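3.2 Reproductions in shared rooms

Interview participants in Meder and Vik were asked which artworks they could recall from the rooms where they worked or waited. Most named a print of a well-known painting before they named any original work, even where originals hung in the same building. Berge and Løken reported the same pattern in their earlier study of clinic corridors, and suggested that people use familiar prints as landmarks. Our interviews support this in part. Participants used the prints to give directions ("turn left at the sunflowers"), but few could say whether the colors matched those of the painting, and only 2 knew where the original was kept.

Van Gogh was the artist named most often. Starry Night came up in 7 interviews, usually by title. Participants had met it on calendars, mugs, and school folders before they saw it on a wall, and several were unsure whether they had ever seen it at full size. The picture also turns up in computer-rendered interiors, where it is recognized just as quickly (Figure 4).
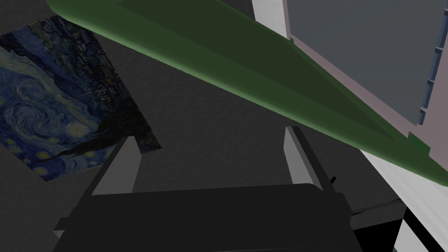
Figure 4. Reproduction of Starry Night, at left, in a simulated interior.

3.3 Placement and attention

Hanging height had little effect on recall. Distance from a seat had more. Prints facing a chair or a work table were described in greater detail than prints beside a door, and this held at both sites. Ejigu found a similar effect in the reading rooms at Cirnoscombe, although her participants had used the rooms for 5 years or longer. Tables gave people a fixed place to look from (for a rendered table, see Figure 5).

We did not test frame color or glazing. Abbasi treats both at length, and his coding sheet could be applied to our transcripts with small changes.
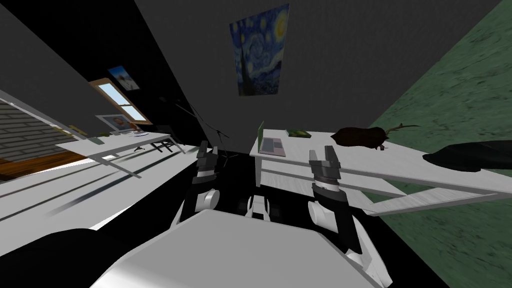
Figure 5. Simulated room with a white table, at right.

3.4 Limits of the interviews

The sample was 20 adults, all of them regular users of the buildings. First-time visitors may rely on prints in other ways. Interviews in Vik were held in May, when one corridor was closed for painting and its prints were in storage. Participants there answered from memory alone, and we report their answers separately in Section 4.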